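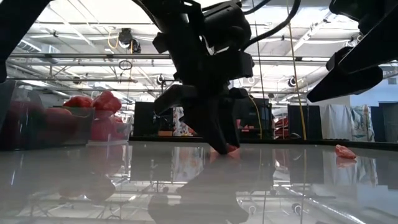
Lip Balm at Room Temperature: How Wax Content Affects Wear

Project report, Mimelstead College, cosmetic science option

Introduction

Lip balm is mostly wax, butter and oil. More wax makes a firmer stick, but too much can make it drag on the skin. Our group wanted to know how far the wax could be raised before people stopped liking the balm. We compared our own mixes with a shop balm from Virág, which several of us already use.

Method

We made three balms with beeswax, shea butter and sunflower oil. Mix A had the least wax and Mix C the most. Each was poured into plain tubes and left overnight to set. The testers, 8 students from our year, wore one balm per day and wrote down when their lips first felt dry. They were asked not to eat or drink anything hot in the first hour — not everyone managed this.

Firmness was measured by resting a 103 g weight on a blunt pin and reading how far the pin sank into the stick.
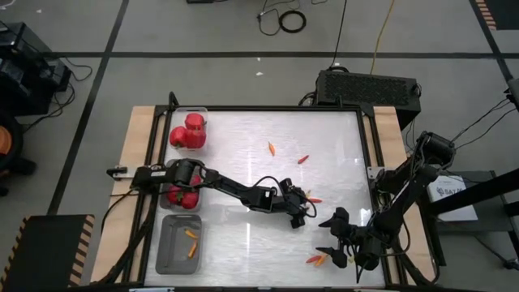
Does a firmer balm last longer on the lips?

Up to a point. Mix B outlasted Mix A for most testers, but Mix C did no better than Mix B, and two people wiped it off early.

Results

Mix A felt the nicest going on and was gone soonest. It also softened in coat pockets. Mix B was close to the Virág balm in both firmness and wear. Mix C left a white line at the corners of the mouth and needed several passes to cover the lips.

We had planned to repeat the test in July, when warm weather would matter more, but the course finishes before then. The firmness readings were taken in one room only, and the heating there was uneven.

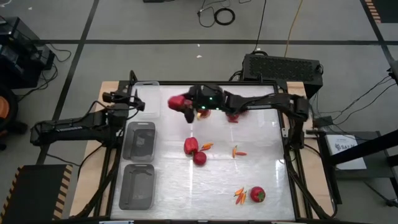

Figure 3. Black robot arms at a framed white work surface, one gripper holding a red bell pepper.

Discussion

Wear time depends a lot on the person. One tester licks her lips often and got short times with every balm, including the shop one. A larger group would help with this. We would also weigh the tubes before and after use — we only thought of it on the last day.

For a balm made at home, we would use Mix B and swap a little of the oil for more shea butter.

Related reports
Does Micellar Water Remove Long-Wear Mascara?
Hand Creams Compared: Clunthorpe Group
Making a Sugar Scrub That Does Not Separate
Nallasow Soap Project, Part 2

Contact the department | © Mimelstead College | Back to top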